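Arora two-finger gripper: product page and bench notes

In stock. Ships with flat fingers, mounting plate, one cable and a bag of spare screws.

I've sold a few grippers through this shop, and I only list the ones I've had on my own bench for a good long while. So this page is a bit of a mix. You get the specs you need to order, and then you get me rambling on about what it's like to live with the thing (skip down if you just want the options).

What it is

The Arora is an electric parallel gripper with two black plate-style fingers on a linkage. It takes 24 volts, it talks to most small arms over a plain serial line, and the fingers come off with a hex key. We carry it in one size only. Rated payload is 5 kg with the fingers closing around the part, and less than that if you're relying on friction alone, so please don't hang your best casting off it by the fingertips!

How I tried it out

I ran it against the Stinier, which is the gripper most of you already own, on the same arm and with the same Bhatt controller. Farzana Sial wrote the pick script and I changed nothing between runs except the hand. The job was dull on purpose: pick a foam cube off the table, put it in a tray, start over. 1000 picks each.

The Arora missed 21. The Stinier missed 164, and before anyone writes in, yes, I had the newer firmware on it. Most of the Stinier's misses came from cubes sitting at an angle to the fingers. It would catch a corner, squeeze, and the cube would hop away across the table. The Arora does that too now and then, but the wider opening gives you a lot more room to be wrong.

Foam is a funny thing to test with. It forgives a sloppy approach and then punishes you for closing too hard, because a squashed cube springs back when you let go and lands somewhere you didn't plan on. I ended up at the second-lowest force setting and left it there.

The wrist camera

I used the Irkach wrist camera for all of this, looking straight down past the fingers. With the hand open you keep a clear view of the table between the fingertips, and you can see both tips the whole time you're lining up.

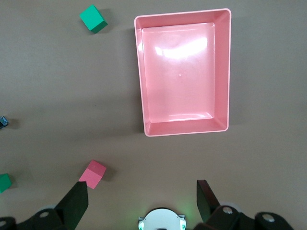
Glare is the one thing I'd plan for. Shiny plastic under a ceiling light gives you a white patch, and my first color threshold kept chasing it. I turned the exposure down two steps and that cured most of it. Ifeanyi Tijani, who bought the first one I sold, went with a matte tray instead and says he hasn't touched his exposure since.

What I don't like

The cable comes out on the side you'd least want it, and on a small arm it rubs at full wrist rotation. Get the angled connector. The manual is thin, too, and the page on force settings has the table printed upside down in my copy (I've put a corrected one in the downloads).

Options

Flat fingers, included
Rubber finger pads, pair
Angled connector
Irkach wrist camera with bracket
Adapter plate for Stinier bolt pattern

If you're swapping over from a Stinier, order the adapter plate at the same time. The bolt circles look the same and they aren't, as I found out with the arm already in pieces on the bench.

Finger pads are back in July. Everything else goes out the next working day.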